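Parcel Lookup Now Accepts Partial Addresses
6 Sep 2024 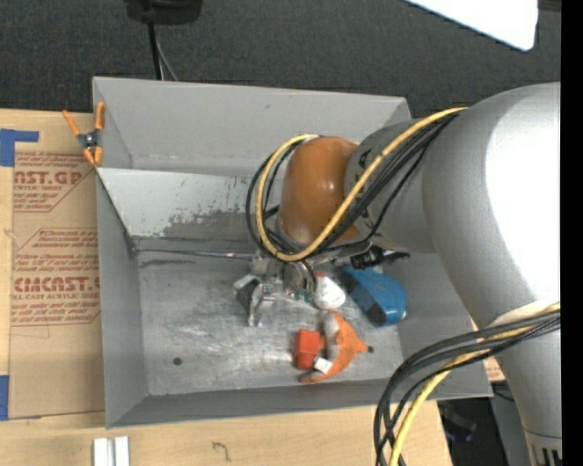 Oltberg Geographic Information Services, Web Mapping Team

The Parcel Lookup page has been updated, and this post describes what users will notice when they next open it. Until now, the search box required a complete street address, including the correct suffix. A request for "14 Mill" returned an error, and the person searching had to guess between Street, Road and Lane. The box now accepts any part of an address and offers matching entries as the user types.

Up to 40 matches are shown in the list. Selecting one centers the map on the parcel and opens the details panel on the left. On small screens the panel opens at the bottom and may be closed with a downward swipe.

The address file behind the search was rebuilt in February from the records supplied by Bosar. In the course of that work, 654 entries were found to carry an outdated street name. The old names have been kept as alternates, so a search for either name will lead to the same parcel.

The default map scale after a search is now 1:3000. I had preferred a closer view, but several offices asked to see the neighboring lots without zooming out, and the change was made at their request.

Saved links from the earlier version will continue to work. Links that include a Pereo layer number should be replaced, as those layers have been merged into the base map and the number is ignored.

Printing is unchanged. Users of the Tsakiris plug-in should clear the browser cache once before printing a parcel sheet from the new page.

Errors in an address may be reported with the "Report a problem" link in the details panel. Please include the parcel number.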